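Wiping Down a Glossy White Meeting Table

Posted 27 Dec 2023 in Room Care

A glossy white top shows every smear, so it needs a slightly different routine from a wood one. Allow 15 minutes for a large oval table.

Pull the chairs back first. Pick up loose paper, pens and anything with a sticky backing — stickers left face down can leave glue behind. Brush crumbs into your hand with a dry cloth. 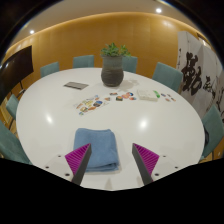

Fold the cloth in layers so you have several clean faces to work with. Dampen one face with warm water and 2 drops of dish soap, then wring it out well. Start at the far side and follow the curve of the edge, then do the middle in long, straight strokes. Turn to a fresh face when the cloth starts to drag.

Go over it again with plain water, then dry with a second cloth. Crouch and look across the top toward the ceiling lights. Streaks show up best next to the glare.

Glue spots: hold a warm, damp cloth on them for a minute, then rub gently. Do not use a scouring pad.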